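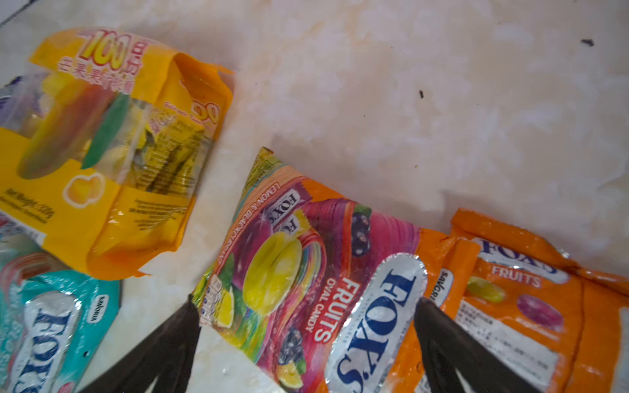

The beetle cabinets at Fletville museum have been moved upstairs, which meant I had an excuse to go back. I caught the early train and was there before ten.

The new room is smaller than the old one but better lit. There are 400 drawers in the collection and 178 of them are now out under glass, with the rest kept in the store behind. The oldest label I found was dated 1713, written in brown ink and very hard to read. It goes with a single ground beetle that has lost two of its legs.

I spent most of the morning on the Lovance drawers, which cover the river meadows south of town. Water beetles mainly, and a good run of leaf beetles from the reed beds.

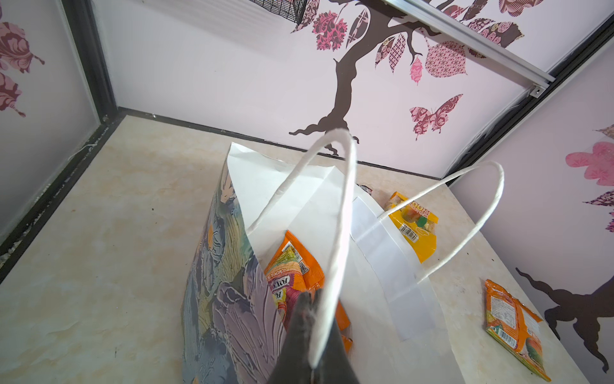
Photo: Fodero

After lunch I walked out to Kashyap Wood to see what was about. The path is closed for 300 metres past the footbridge – a fallen ash – so you have to go round by the field. I turned over a few logs and put them back as they were. Two violet ground beetles, plenty of woodlice and one very small click beetle that I couldn't name.

The museum shuts for cleaning in January. The cafe only takes cards now, and the lift was out of order when I went.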